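Can a machine do any actual chores yet? (Home Automation > General chat)

pegbag_pete
Starting a new thread as the one about robot mowers has gone completely off the rails. My question is simple enough. Leaving out the dishwasher, the washing machine and the round thing that eats socks under the bed, is there a single household chore a machine can do for me right now, start to finish, without me standing over it?

I ask because my other half has seen one of those videos where a pair of arms folds a shirt and now thinks we're a year off never doing laundry again. I said I'd believe it when it turned the sleeves the right way out first. We've had a Lultico floor mop for a good while and I'm fond of it, but it gives up at the bath mat every single time. It just sits there bleeping at it. So I'm a bit of a doubter, but happy to be told I'm wrong.

marrowfat
You're wrong! Well, half wrong. My mop does the whole downstairs while I'm out, and the only thing I do is tip the dirty water away. If you'd offered me that when the kids were small I'd have wept. People are terribly quick to say "oh but that doesn't count" the minute a machine gets good at something. Dishwashers count. They were a chore and now they're not.

pegbag_pete
Somebody still loads it though, and it's usually me, and then it's reloaded by someone who thinks I did it wrong.

tinsnips
I work in a packing shed near Pokham, so this is more the shop floor end of things, but I think it's the same question. We've got a machine that puts lids on tubs and it'll do 1000 before the first tea break without a grumble. Marvellous bit of kit. The tubs are all the same, they turn up the same way round and they don't bend.

Then there's the returns bench, where soft stuff comes back: bags, pouches, covers, all sorts. Every one has to be picked up, opened, felt inside for anything left behind, zipped shut and put on the right pile. The firm had a Vunamix arm on trial for that and it went back after 7 weeks. It could pick most things up. Opening them was where it all went a bit sad. It would get hold of the cloth beside the zip and lift the whole bag in the air, very pleased with itself.

So my answer is hard things yes, floppy things no.

quietkettle
Floppy things are exactly what I'm interested in, as most housework is floppy when you think about it. Bedding, towels, coats, the bag for life full of other bags for life. A mug stays mug shaped whichever way you get hold of it, but cloth has a different shape each time you let go of it, so there isn't really a "right place" to grab. You need to look, have a go, look again.

And bags are worse than sheets I reckon, with zips and straps getting in each other's way. I mean things like these:

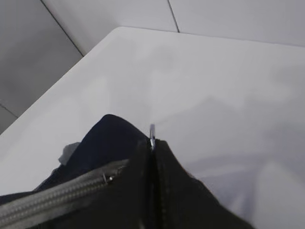
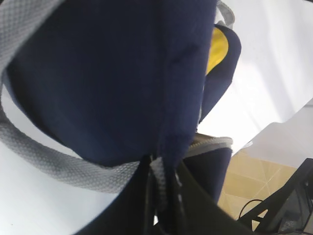 marrowfat
Fair point about zips, but isn't that just a matter of practice? I remember people saying a computer would never make sense of my handwriting and now my phone reads my shopping list better than my husband does. Give it a few thousand goes at bags and I'd have thought it would get the hang of them.

quietkettle
Maybe! I'm not saying never. But handwriting stays still while you're reading it. With a zip you have to find the pull, get it between two fingers, hold the other end of the bag so it doesn't just follow you along, and pull in line with the teeth. If it snags you feel it before you see it, and you back off a bit and wiggle. I do all that in the dark at the bottom of the stairs looking for my keys and I couldn't tell you how.

I'd love a machine that could do it, mind. My mum has bad thumbs and small zips are the thing that beats her most days. She'd have a robot tomorrow if it would only do up her coat.

solder_and_scones
Going to disagree with most of the thread here. I think you're all asking for the wrong test. "Start to finish without me standing over it" is a test most teenagers would fail.

I look after machines for a living (bakery, not homes) and the useful question is how often you have to step in. Ours stops 2 times on a decent shift and we call that a good machine. If a home robot emptied the sports bags by the door and called me over for the awkward one, I'd still be well ahead. I don't need it to be perfect, I need it to know when it's stuck and say so. The dreadful ones are the ones that don't know they're stuck and keep going.

tinsnips
That's true, the keeping going is what did for ours. It pulled the handle clean off something and popped it on the "passed" pile.

But you've got a trained person on hand to step in, paid for it, with the guard down and the power off. At home it's me in my socks with the dog looking on. I wouldn't want anything strong enough to lift a full holdall working in my hallway while I was upstairs, and if it isn't strong enough to lift a full holdall then it's no help with the holdall.

solder_and_scones
You could say the same about a tumble dryer and a house fire. People manage.

tinsnips
People shouldn't leave those running when they go out either!

dobbin_hood
Can I put in a word for slow? Everyone judges these things on speed and I think that's daft for a house. I don't care if it takes all afternoon to pair the socks. I'm at work. The Fawzy window gadget we've got crawls across the patio door like a very tired snail and I think it's brilliant. I put it on, have a coffee, come back, and it's done a third of the glass and seems quite content.

What bothers me is the getting ready. You have to clear up for the robot before the robot can clear up. Chairs on the table, cables off the floor, bath mat over the side (sorry Pete). I timed myself once and it was 13 minutes of tidying so that the mop could have its run. I could nearly have mopped.

pegbag_pete
The bath mat is staying where it is, on principle.

But yes, you've put your finger on it. The tidying is the chore! Pushing a wet cloth over a bare floor was never the bit I minded. It's everything that lives on the floor, and nearly all of it is bags and shoes and things with straps. If somebody sells me a machine that picks up a rucksack, takes out the mouldy satsuma and hangs the thing on its hook, I'll hand over the money and eat my words in this thread.

marrowfat
I'd settle for the satsuma.

quietkettle
The hook is harder than it sounds, you know. The loop at the top is usually folded flat or tucked under the strap, so you've got to fish it out first and hold it open while the weight of the bag is trying to shut it. I had a go this morning with my oven gloves on, as that seemed a decent stand-in for a clumsy hand, and it took me ages. Try it with a coat as well. And then try undoing a zip in them, I lost my temper completely.

dobbin_hood
Just tried this with gardening gloves and a swimming bag. Managed the hook, didn't manage the zip. Sent my eldest to do it and he used his teeth, so perhaps that's what the manufacturers are missing.

solder_and_scones
We put a bit of cord on fiddly pulls at work so people can grab them with gloves on. Same would help a machine, I'd think, and quietkettle's mum as well. There's a lot to be said for changing the object a bit and leaving the robot alone. Bigger pulls, stiffer loops, handles that stand up on their own. Dishwashers only work because we all agreed to buy plates that fit in the rack.

quietkettle
Oh, the cord is a good idea, I'm going to do that for her coat. What thickness do you use? I've got some old bootlaces but they might be too fat for the hole.

solder_and_scones
Thin stuff, blind cord or similar. Bootlace won't go through most of them. Melt the ends so it doesn't fray and tie it in a loop big enough for a finger.

tinsnips
I'm not having that about the plates by the way, we've got bowls that have never once fitted in ours. But I'll ask at work if anyone's looked at cord for the returns bench. We'd only have it on our own stock and most of what comes back isn't ours, so I doubt it'd get far.

pegbag_pete
Right, so where we've got to is that I need gloves, cord and new bowls. I'll tell the other half laundry is still on. Has anyone had a go with one of the shirt folding ones in real life? Video or no video, I want to hear about the sleeves.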